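Filed under: Music, Grumbles

We use cookies to remember your settings and count visits. Accept all / Manage choices

Does the vinyl revival sound any better, or do we just want it to?

My brother-in-law has bought a turntable. It's an Ebihara, second-hand, and it came with a box of 19 records that the seller threw in, most of them brass bands. He has now told me four separate times that I can't have heard an album properly until I've heard it on vinyl.

I'm not convinced. I had records the first time round. I had a paper round and a Moder music centre with a smoked plastic lid, and what I mostly remember is fluff. You'd put on side two, get comfortable, and the needle would pick up a little grey beard and everything would go woolly. Then you'd get up and sort it out. When CDs came along I was so pleased I gave the lot to a jumble sale and I've never lost a minute's sleep over it. 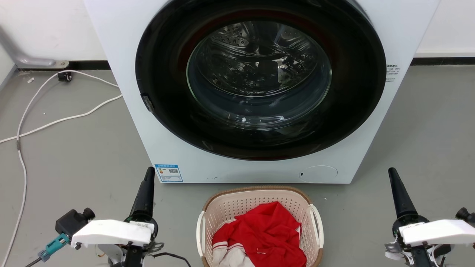 The Sunday listening test

Still, he challenged me, so I went round on Sunday with a fair mind and a packet of biscuits. We had the same album on record, on CD and on his phone through the same speakers. He wanted me to shut my eyes and say which was which.

I got the record straight away, and so would anyone with ears, as it crackled. He said that was warmth. I said it was dust. After that I couldn't tell the CD from the phone, and when we swapped over, neither could he, though he blamed the biscuits.

What bothers me is the price. The new pressing he'd bought was an Armont reissue, "lovingly remastered" according to the sticker, and it cost him more than three times what I paid for the CD. I asked what it had been remastered from. He didn't know. The sleeve didn't say. It might well have come off the very same digital file I've got, cut on to a slab of plastic and sold back to him as the real thing. I can't prove that, mind. But I notice they don't go out of their way to tell you.

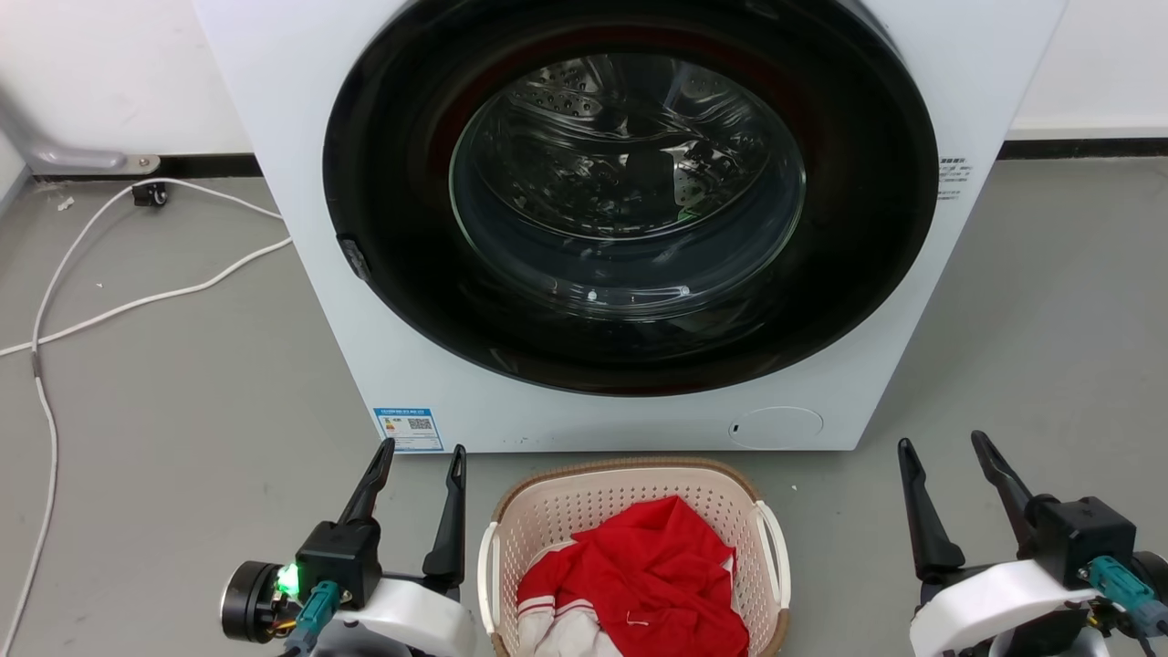

And then there's the numbering. His copy is number 2821, stamped in gold on the back, and he showed me this as if it meant something. 2821 of how many? Again, the sleeve doesn't say. I could stamp a number on my gas bill.

I'll give him the artwork. A big sleeve is a nice thing to hold, and I'd forgotten how much I used to read the credits while the music was on. I did know who played bass on everything when I was 15, and I couldn't name you one bass player from the last ten years. He also says he listens to whole albums now and doesn't skip. Fair enough, but you can do that with a CD - you just don't press the button.

He's now looking at an Erno cartridge, which is meant to "open up the midrange". I've asked him to let me hear the old one and the new one without telling me which is fitted. He's gone a bit quiet on that.

Comments (3)

Mudassar Bajwa
Crackle is dust or static, you're right there. But a properly cleaned record on a decent deck is very quiet. Did he clean it before you sat down? Sounds like he didn't.

oldsidetwo
Some reissues do say on the sleeve if they're cut from the tapes. If it doesn't say, I assume it isn't and leave it in the rack.

Pauline
What's wrong with brass bands? I'd have the box off him if he doesn't want them.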